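### 3.2 Layers and their order

Most households in the Brallendale sample made the bed in layers that were dealt with one at a time. Of the 63 beds in the study, all had a bottom layer that stayed in place from day to day and a top layer that was moved every morning. What differed was where the top layer went once it had been moved. We use three terms for this. A bed is *closed* when the top layer is spread over the whole surface, *folded* when it is laid in a flat stack at one end, and *heaped* when it is pushed to one end without folding.

Closed beds were the most common in homes with a separate sitting room. Heaped beds were found mainly in single rooms, where the bed was also used as a seat during the day. People in these rooms talked about the flat part of the bed as the part that mattered. One respondent told Femi Ojo that she "did the blanket and left the rest", and that she counted the bed as made once the blanket had been pulled straight. Her mother, who lived in the same building, did not agree with her and said so in the same interview.

Figure 3 shows a heaped bed. The pink plush blanket is stretched out to the rounded edge of the bed and has only shallow wrinkles and faint creases, while the dark red duvet lies bunched in thick folds along the headboard. We coded the blanket as smoothed and the duvet as not folded. Light from the window makes the left edge of the blanket look paler than the rest, and coders were told to ignore such changes of shade when judging how flat a surface was. 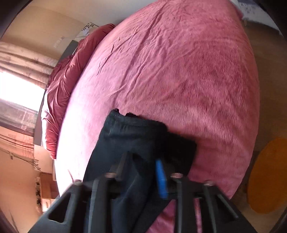
**Figure 3.** Heaped bed, with the blanket spread and the duvet gathered at the head.

### 3.3 Agreement between coders

Each bed was coded by two people working apart. Lucienne Lebrun coded the full set and Femi Ojo coded it again in November, without access to the first results. They disagreed on 11 beds. In 6 of these the question was whether a duvet had been folded badly or not folded at all. The line between the two is hard to draw with thick bedding, which does not hold a crease and tends to open out again after it has been put down.

We settled these cases with a simple rule. If at least one straight fold could be followed from side to side, the bed was coded as folded — otherwise it was heaped. The rule was tried first on the Smadi pilot homes and then used for the whole sample. The other disagreements were about closed beds with cushions on top, and they were settled by discussion.

Pillows were left out of the coding. In many homes they were under the top layer and could not be seen, and asking people to lift the bedding would have changed the thing we wanted to record.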